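Our Visit to the Torkbridge Open Day
Robotics project report, Group 4
Written by Daniyal Arain and Jucélia Vieira, with Fahad Malik
Handed in 8/13/19

Why we went

Our project question was "What makes tidying up hard for a robot?" We had read plenty, but reading only gets you so far, and when our supervisor Mr Ghumman told us that Torkbridge was opening its simulation lab to students we put our names down the same afternoon. It was brilliant. There were 40 places and our group got three of them!

The lab builds a practice program called Handier. A robot arm works inside a computer-made house, so it can try the same small job over and over and nothing gets broken. Teodoro Yap showed us round and ran the demonstrations himself, and he was very patient with our questions (Fahad had two pages of them).

The bedroom demonstration

We spent most of our time on the bedroom. Fahad wanted to know about thin objects, as our own cardboard gripper at school is hopeless with them. A paperback is an awkward thing to hold: the covers bend, the pages slide, and if you take it by a corner all the weight hangs off to one side.

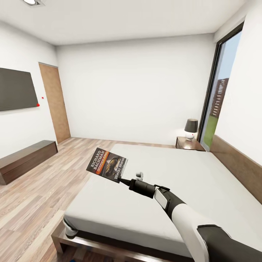
Why practise in a simulated house before using a real one?
It saves time and breakages. The room can be put back to its starting state at the press of a key, and many attempts can be run in the time a real arm would need for one.

Mr Yap told us the book task had been run 3631 times before the open day, with small changes to where the book starts. He keeps a log of every run and let us scroll through it. Jucélia copied down the notes on 137 of the failed ones, and these became the main table in our appendix.

What the arm can and can't see

The views on the big screen changed as the demonstration went on, and we soon got better at reading them. From further back you get the whole job: the bed, the floor, and how far there is to travel.

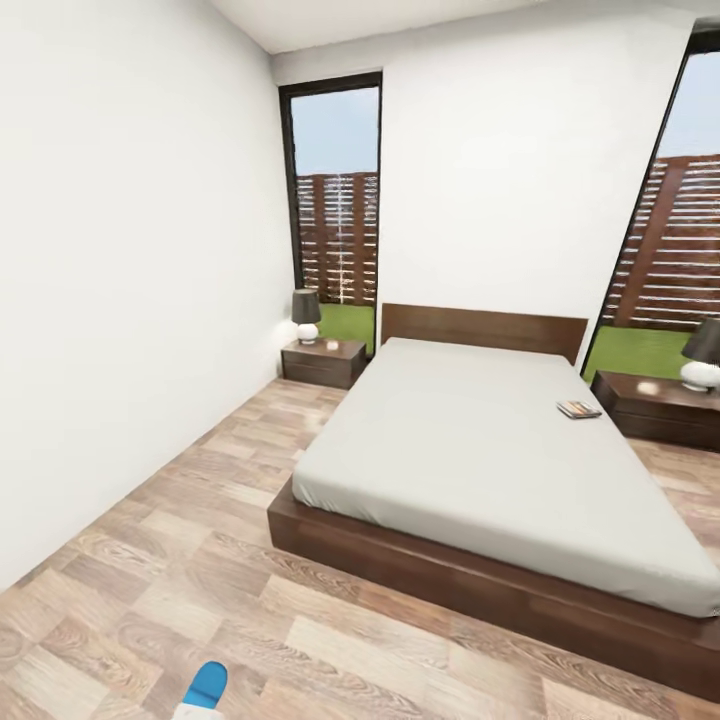
Distance was the part we had underrated. In our plan we had given nearly all our time to the gripper and hardly any to getting it to the right place. Daniyal asked if we could borrow the idea of a slow final approach, and Mr Yap sketched one on the back of our programme. We have it pinned up over our bench now.

Footwear

The flip-flop task was our favourite. A strap leaves gaps, the sole is low to the floor, and the fingers have to come in from both sides without pushing the thing away. Everyone in our group had a different idea about where they would take hold of it, and we argued about it all the way to lunch. 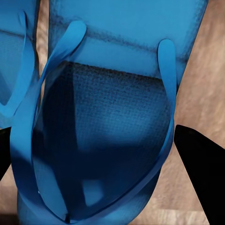

Reading time: 3 minutes

We had guessed that the strap would be the obvious handle. Mr Yap's advice was to try the edges of the sole as well and let the results decide, so that is what we are going to do with our own gripper.

What we will change in our project

We are adding a soft object and a thin object to our test set, which until now was all boxes and tins. We are also going to write down every failed try, with a note of what went wrong. Our target is 400 tries by October, shared between the three of us.

Our thanks to Mr Yap and everyone at Torkbridge, and to Mudassar Ghumman for driving us there and back. The appendix with Jucélia's table follows on the next page.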